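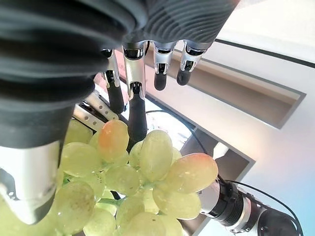 Page last changed: 27 March 2026

Small Animal Care, Unit 4: Feeding the Adult Dog
Handout to go with the lecture. Bring it to the practical too, you'll be writing on it!

This is my favorite unit of the whole course, so forgive the speed. Last time we did puppies and growth. Today the dog is grown, healthy, moderately active, and standing in the kitchen looking hopeful. How much goes in the bowl?

1. Start with the dog and leave the bag for later
Feeding charts on bags are a starting point. Two dogs of the same weight can need quite different amounts depending on age, neutering, coat, housing and how much they really move (owners are wonderfully optimistic about that last one). So hands on the dog first. Feel for the ribs, look down at the waist from above, look at the tummy line from the side, and write down a body condition score before you touch a calculator.

2. Resting energy
The short formula we use in class, for dogs between about 2 and 45 kg:
resting energy (kcal per day) = 30 x body weight in kg + 70
For very small or very large dogs use the longer formula from Unit 2. Multiply the result by the life-stage factor on your blue sheet. The factor is an estimate, and the dog gets the final vote: weigh again in two to four weeks and adjust.

3. Treats count
Keep extras to no more than a tenth of the daily calories. Try it with our class dog, Pureo. If his day comes to 600 kcal, he has 60 to play with, and one dental chew can eat up the lot. Chews, training bits, toast crusts and the lump of cheese hiding the pill all go in the same column.

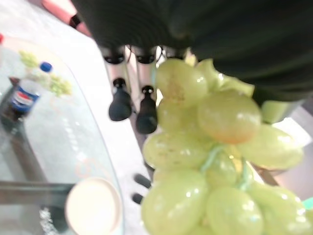
Green grapes on the stem.

4. Foods that stay out of the bowl
Learn these cold: grapes, raisins, sultanas and currants; chocolate; onion, garlic and their relatives; macadamia nuts; xylitol (check sugar-free gum and some peanut butters); alcohol; raw yeast dough. With grapes and raisins no safe amount has been established. Some dogs seem to get away with it and others go into kidney failure, so any amount means a call to the vet right away, before signs show. Don't make the dog vomit at home unless the vet tells you to.

5. Changing foods
Go slowly, over a week or so. A quarter new food, then half, then three quarters. If stools go soft, stay at that step a little longer.

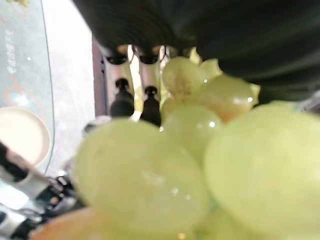
Binta Onyeka asked after the Warkville session whether the treat allowance goes on top of the daily total or comes out of it. Out of it, and what a good question! If Pureo has his full 60 in treats, his meals supply the other 540.

For the practical
Bring a calculator, the blue sheet and a food label from home, wet or dry. Read chapter 3, pages 100 to 131, and skip the box on working dogs for now. We'll get to sled dogs in Unit 6, and I can't wait.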